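Incidencia 483 - Portal de sentencias electorales, nodo Stevby
Estado: abierta / prioridad alta
Jueves, 18 de abril de 2019

Buscador de fallos no devuelve nada del tribunal electoral. Filtro por circunscripción vacío. Las demás salas, bien. Avisan desde la redacción de Desulano: no encuentran la sentencia que anula el acta del diputado.

Reiniciado el indexador Kerr. Igual. Cola parada en 36 documentos, todos recursos de casación.
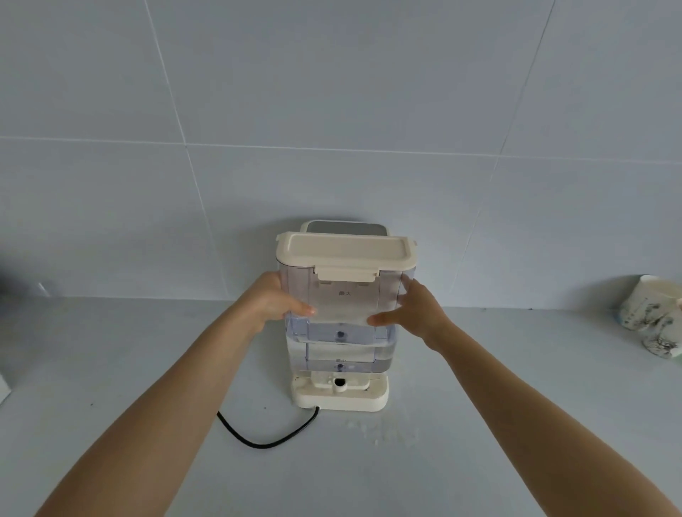

Las dos manos en el depósito, tapa color crema.

Revisado el log. Error de fecha en 4 expedientes, campo "firmeza" en blanco. El importador Zorden los rechaza y bloquea el resto, no salta al siguente. Corregidos a mano dos, la cola avanza un poco y se vuelve a parar. Pendiente pedir a secretaría las fechas buenas, sin eso no toco más. 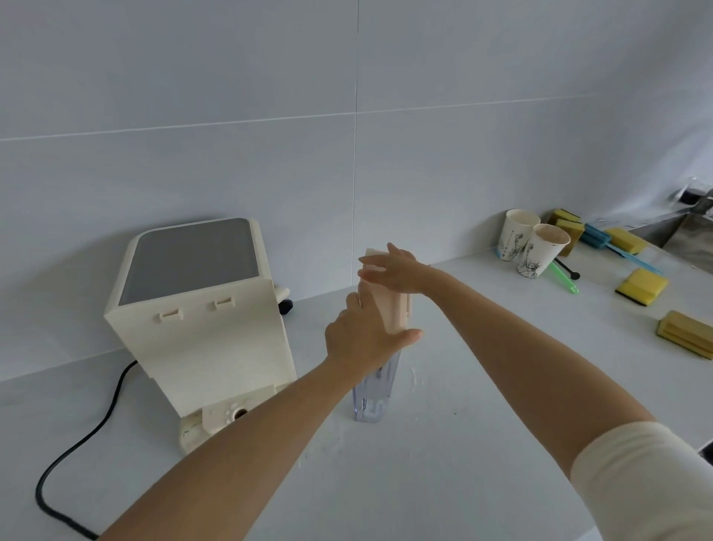 ¿Se puede consultar la sentencia mientras tanto?
Por número de recurso, en el buscador antiguo; el texto sale completo pero sin los votos particulares.

Tarde: llegan las fechas. Metidas. Cola a cero, reindexado lanzado solo para la sala electoral. El filtro ya saca resultados, falta comprobar los fallos de septiembre, que entraron con el formato viejo. Dejo la incidencia abierta hasta verlo.
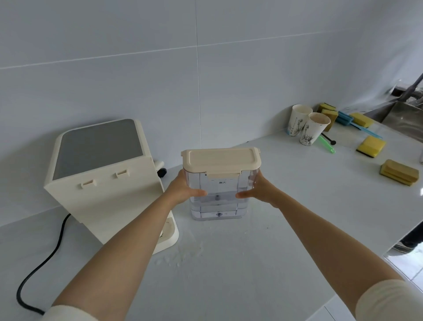
Depósito transparente sobre la encimera blanca.

Comentarios

redaccion_desulano: ya me sale el fallo, gracias. El PDF tarda bastante en abrir.

usuario36: a mi me sigue saliendo vacio si filtro por ponente

archivo2: borrad la caché, con eso me funcionó. Lo de septiembre sigue sin aparecer.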